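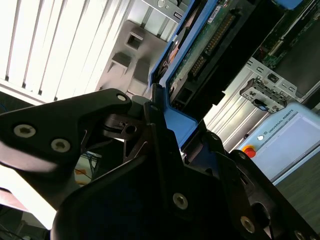 Drokville to Collect Old Computers and Drives in August

Residents of Drokville will be able to drop off old computers, hard drives and other electronics at the county yard on Dotmont Road starting in August, under a plan the town council approved Friday night.

The program replaces the yearly collection day, which drew so many cars last spring that the line backed up past the fire station and people were turned away before noon. The yard will now take electronics during its regular Saturday hours, 8 a.m. to 1 p.m., through the end of October.

Town records show that 516 households used last year's collection day. Drokville has 3,676 households on its trash route, and public works director Facundo Quezada told the council he expects more of them to take part once they have several weekends to choose from.

"People have this stuff in the basement and they miss the one day, so it sits there another year," Quezada said. "Then some of it ends up at the curb, and we can't take it at the curb."

The yard will accept desktop and laptop computers, hard drives, printers, keyboards, monitors, phones, tablets, routers, cables and game consoles. Flat-screen televisions will be taken for a $10 fee. Older tube televisions will not be accepted, and neither will refrigerators, air conditioners or smoke detectors. Loose batteries go to the separate bin by the yard office and should have tape over the ends.

Each household may bring up to two carloads over the season. Drivers will be asked for a license or a utility bill with a Drokville address. Businesses are not covered, though the council left open the chance of adding a business day next year.

Most of the discussion Friday was about what happens to personal data. Several residents who spoke said they had kept old computers for years over worries that tax papers, photos and passwords could be read by whoever ended up with the machines.

Under the contract, hard drives will be removed and shredded by Dobos, a recycling firm that already handles scrap metal for the county. Drives will be kept in a locked cage at the yard and picked up every second week. Residents who want proof can ask for a tag number when they drop off a drive and will get a letter once it has been destroyed — the letter costs $2.

Quezada said people who are able to erase their drives at home should still do so before bringing them in. The yard staff will not copy files or return anything once it has been handed over.

Computers that still work and are fairly recent may be set aside for Clurkden, the repair shop on Mill Street that fixes up used machines for students. Owners must agree to this at drop-off by checking a box on the form. Drives from those computers will be pulled and shredded with the rest, and the shop will put in its own.

The council set a first-year budget of about $14,000 for the program, most of it for hauling and shredding. The money comes from the solid waste fund, and trash rates will not change. The vote was 4-1. The member who voted no said the town should have asked for bids from a second recycler before signing.

A second motion, to place a drop box for phones in the library lobby, was put off until the next meeting. The library has asked for a box with a lock and a slot too small to reach into, and the public works office is still getting prices.

The town will mail a postcard with the hours and the list of accepted items to every address on the trash route. The first 200 households to drop off items will be given a free pass for one load of yard waste, good through November.

Traffic will enter the yard by the north gate on Saturdays and leave by the scale house. The south gate will be closed to cars during collection hours.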